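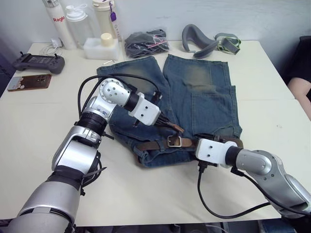
Belted jeans on the bench, with both arms at the waistband.

About Clilliretti

Clilliretti is a robotics workshop specialising in clothing and other soft goods. We program pairs of robot arms to handle garments, and we write the operating rules that go with them. Our clients are laundries, uniform suppliers and op shop sorting centres that want to know how a machine should behave around fabric, and around the people working next to it.

The company was set up by Areti Liapis and Tipene Tomoana after they had worked together on garment sorting at Flarkeck. Flarkeck had good equipment and very little on paper. Each shift had its own way of starting up, its own idea of when to stop the arms and its own name for the same fault. We began by writing those things down, and it's still a large part of what we do.

The Paken rules

Our in-house code of practice is called Paken. It applies to every session at our benches and is supplied with every job we hand over. The main points are these.

A person stays at the table for as long as the arms are powered. That person has no other job during the session.

The stop is tested before the first run of the day and again after any change of operator. If the test fails, the bench is shut down until a second person has checked it.

Hands stay out of the working area while an arm is moving. To straighten a garment, the operator stops the arms first, says so out loud, and starts them again from the written procedure.

Belts, drawstrings and straps are treated as a separate class of item. They can catch in a gripper or pull a garment off the table, so they have their own speed limit and grip settings. An arm may move a belt at no more than 200 millimetres a second.

Cables are inspected along their full length at the start of each shift. Any nick or flattened section is logged and the cable is replaced.

A new routine is run 1,000 times on our own benches before it goes to a client. Stops, drops and snags are all recorded, including the ones the operator thinks were their own fault.
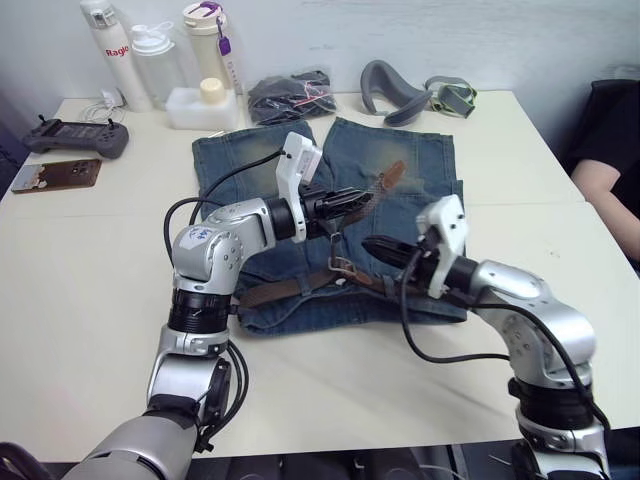 Kibet Kariuki told us at the last review that the belt rule was too slow for a busy floor, and that he'd argued against it until he had to unpick a buckle from a gripper himself. He still wants the limit looked at again for short belts. It's on the list for the next revision.

We revise Paken every December. Anyone who has worked a bench during the year can propose a change, and clients can too. Proposals need a written reason and at least 2 logged incidents or test results behind them. Superseded versions stay available, so a site can see which wording it was trained on.

Training

Operator training takes 4 days at our workshop. The first is spent entirely on stopping, isolating and restarting the arms. Garments come in on the second. Jad Darwish runs the course and signs off each operator by name, and a sign-off lapses if the person hasn't worked a bench for six months.

Working with us

We take on site reviews, new garment routines and rewrites of existing procedures. For clients using the Nseir logging sheets, we can work from those directly. Enquiries go to Sawsan Mahasneh at the front office, who'll ask for your current start-up procedure, in whatever state it's in.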